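Revised 2026-05-17. Replaces the August handout for Unit 3.

# Unit 3: Bags, Shelves, and Shared Storage

Tarkholm Continuing Education, Course 3962, Home and Club Organization

## Scope of the unit

Unit 2 dealt with closets and drawers, where one household decides what goes in and what comes out. Unit 3 turns to the small storage area used by people who arrive with a bag and leave with a bag: the corner of a recreation room, the shelf beside a table tennis table, the cabinet at the back of a club. The same methods apply to an entryway or a dormitory room.

Students should read this handout before the practical session and bring it with them. The worksheet is distributed separately.

## Terms used in class

**Carried goods.** Items that travel with their owner. A paddle in its case, a towel, and a change of shoes are carried goods. They belong in a bag at the end of the session.

**Resident goods.** Items that stay in the room. Spare balls, a net and clamps, cleaning cloths, and a score sheet binder are resident goods. They belong on a shelf or in a cabinet.

**Consumables.** Food, drinks, and anything else that will be used up. Consumables may be either carried or resident, and the choice must be made when they enter the room. Most of the disorder in shared rooms that students reported in the first assignment came from consumables about which no such decision had been made.

**Landing surface.** Any flat place on which objects are set down temporarily. The floor is a landing surface. So is the upper tier of a rack, if it is at a convenient height.

**Open container.** A tote, basket, or box without a lid. Open containers are quick to fill and quick to search, and they offer little protection to what is inside.

## The soft bag

Canvas totes are widely used for sports equipment. They are inexpensive, they fold flat, and they can be washed. They also have two weaknesses that should be considered before one is chosen.

The first is shape. An empty or lightly loaded canvas tote does not hold its sides up. The opening narrows, the straps fall inward, and the person packing needs one hand to keep the mouth open and the other to place the item. A stiff item placed along one side will help. A zippered paddle case serves this purpose well and should normally go in first, upright, against the wall of the bag.

The second is concealment. Small objects slide to the bottom and into the folds. Balls, keys, and tubes of glue should therefore be placed in a pouch or small jar before they are placed in the tote. A case with a window panel has an advantage here, as its contents can be checked without opening the zipper.

Students sometimes ask whether a structured bag would be preferable. For carried goods that include glass or food, it usually is. For a case, a towel, and a shirt, the tote is adequate.

## The two-tier rack

A low rack with two tiers is the standard resident storage in our exercises. It is small enough to fit against a back wall and open enough that every item can be seen from the front.

The following rules apply to the rack during graded work:

- Rigid, stable containers such as cans and tins may stand on either tier.
- Bags of chips and similar soft packages may lean, provided that they lean against something that will not move.
- Labels face outward where there is a label.
- Carried goods are not placed on the rack, even briefly.
- Items are set down on the shelf surface itself and are not stacked on one another.

Slatted shelves require some attention. A narrow base may sit unevenly across a gap, and a light object may tip when its neighbor is removed. After placing an item on slats, release it and wait a moment before reaching for the next one.

The rack used in the course was assembled by the workshop from a Votia kit. Students who want something comparable at home may build any two-shelf unit of similar depth. No particular supplier is required.

## Reading a storage area before touching it

The most common error in the first practical is to begin moving objects at once. Students are asked to stand in front of the area and sort it mentally into carried goods, resident goods, and consumables. Only then should a hand go out. The worksheet has a column for each group. An item that cannot be assigned goes in the margin with a question mark, and it is discussed before anything is moved.

Consider an arrangement with the drink, the chips, and the tin already on the rack, a paddle case in the tote, and further paddle items still out on the floor. The consumables have been given a place. The carried goods have been only partly dealt with, and a small lidded jar beside the tote has yet to be assigned to either group.
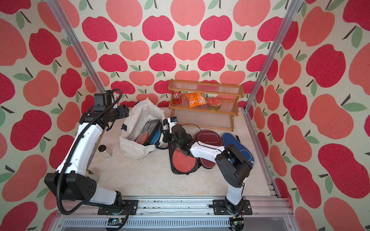 One participant objected that the rule on consumables is too strict for a club setting, and that a can of soda belongs wherever the player who opened it is sitting. In the same comment the participant argued that a shelf of snacks beside the equipment encourages people to eat with one hand and play with the other, and proposed that food be kept in a different room altogether.

The objection has merit and has been added to the discussion questions. For the purposes of this unit, a sealed drink on a shelf is treated as stored, and an open drink is treated as in use. An open drink is the responsibility of the person using it and is never placed on the rack. Clubs that can provide a separate place for food are encouraged to do so.

## Order of packing

Packing proceeds from the floor upward. Objects on the floor are handled first, then the lower tier, then the upper tier.

1. Open the tote fully and straighten the rim. Lay the straps outside the opening.
2. Check what is already in the bag. Remove nothing unless it is plainly misplaced.
3. Place stiff, flat items along the side of the bag. Paddles without a case go in with the rubber faces protected by a cloth or a sleeve.
4. Place small closed containers next, standing up if possible. Test each lid by hand.
5. Place soft items last, so that they fill the remaining space and hold the others in position.
6. Lift the tote by both straps and set it down again. If it leans sharply, repack it.

Glass deserves a separate word. A jar with a screw lid is a good container for small parts, and several students use one for spare balls or edge tape. It should be wrapped before it goes into a canvas bag, and it should not rest directly against a paddle blade. If no wrapping is at hand, the jar is carried separately.

## Care of paddles in storage

Paddles are damaged more often in bags than in play. Rubber that is pressed against a hard edge for a long period takes a mark. Dust reduces grip. Heat loosens the glue along the rim, and a case left in a parked car in August may be ruined by evening.

Each paddle should be wiped, allowed to dry, and returned to its case with the zipper fully closed. Where a case holds more than one paddle, a sheet of thin plastic film or card is placed between the faces. Cases from Flallora and Ruiz-Ortega are available for borrowing at the equipment desk, and both should be returned empty.

Balls are stored away from the paddles — in a side pocket, a tube, or a jar — and not loose inside the case, where they press into the rubber when the bag is closed.

## Practical exercise

Students work in pairs. One student arranges a rack, an open tote, and a mixed group of objects on the floor. The other sorts the area on the worksheet and then packs it in the order given above. The pair then changes places with a new arrangement.

The packer may not ask the arranger for help until the worksheet has been completed. The arranger records every occasion on which an object is picked up and put down again without reaching its final place. These occasions are called double handlings and form part of the grade.

## Discussion questions

- Should a sealed snack brought by one member be treated as carried or resident goods once it is on a shared shelf?
- When is it reasonable to leave a tote standing open between sessions?
- What belongs on the upper tier of a rack used mainly by children?
- How should a club handle a paddle case left behind in a bag that has no name on it?

## Reading and submission

Read the section on open containers in the course packet before the next meeting. Completed worksheets are placed in the tray outside the Tarkholm workshop, with both partners' names on the front page. Late worksheets are accepted for comment but are not graded.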